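Sticking doors, squeaks and other small jobs

Posted May 25, 2023 by Cadi Hopkin

Quick one today, got paint on both hands and the kettle's on. A few of you asked about doors after the March post so here goes.

Squeaky hinge first. Pull the pin, wipe it down with a rag, rub a bit of candle wax or petroleum jelly on it, drop it back in. Spray oil works too but it drips and collects dust. Do one hinge at a time!! Don't pull them all, the door will come down on you. Ask Iestyn.

Door rubs at the top? Tighten the hinge screws before you touch a plane. Nine times out of ten it's the top hinge gone loose. If the screw just spins, pack the hole with toothpicks and wood glue, leave it overnight, snap off the ends and drive the screw back in. Still loose, use a longer screw that reaches the stud.

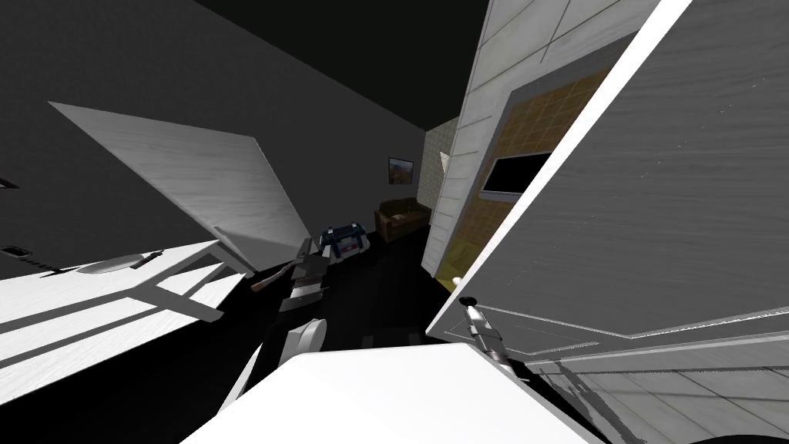 Floppy lever handles. Look for a tiny set screw on the underside of the handle, usually takes a hex key. Snug it up, not too hard or you strip it. No screw showing? Some have a little slot or hole in the neck, poke a thin nail in and the lever slides off, then you can get at the plate behind. Keep the bits in a cup, I lost a spring down the floor vent at the Buckley house and that was a whole afternoon.

Latch won't catch: put lipstick on the end of the latch, shut the door, see where it marks the strike plate. Off by a hair, file the plate. Off by more, move it.

Greasy marks round the handle, warm water and a drop of dish soap. Wring the cloth out well. No scouring pads on gloss paint, they leave dull patches that never come out agian.

Slamming in a draft: stick-on felt dots, 68 cents at the hardware place, 2 per door. Elli Laitinen wrote in to say she cuts hers from old slippers. Fine by me.

Planing is last resort. Wait for dry weather, wood swells when its humid and you'll take off too much. Seal the bare edge after.

Window latches next time, if I get to it.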